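Brinddale Stone Club: your questions answered

Do I need to know anything about rocks before I join?
Not a thing! Plenty of us started with a pebble in a coat pocket and a vague idea that it might be pretty inside. Come along, bring the pebble, and someone will happily talk to you about it for far too long.

When and where do you meet?
We meet monthly at the Honwood Rooms, doors at 7 pm, and there's tea from the start. We skip August but February goes ahead whatever the weather (it's our swap night, and the best one of the year).

What's the difference between marble and limestone?
Marble is limestone that has been heated and squeezed deep underground until its crystals have regrown. That's why it takes such a lovely polish, and why fossils are so rarely left in it. The colours come from other minerals: iron gives you the oranges, pinks and rusty streaks that we all go a bit silly over.

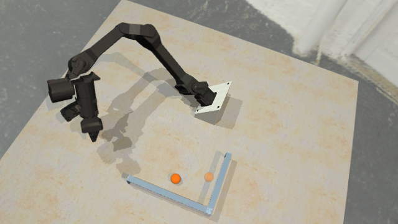

A mottled, stone-like surface in cream, orange and peach.

Can I test a stone at home?
Yes, and it's great fun. Try a drop of white vinegar on a hidden spot. Limestone and marble may fizz gently, granite won't. Please don't try it on a worktop you're fond of, as acid dulls the polish.

How much does it cost?
Membership is £29 a year, or £4 a visit if you'd like to try us first. Under-16s come free with an adult.

Who runs the Mahawong trip?
King-fai Tsao does, and he's brilliant at spotting things in a quarry face. There's room for 70 on the coach, so do bring friends!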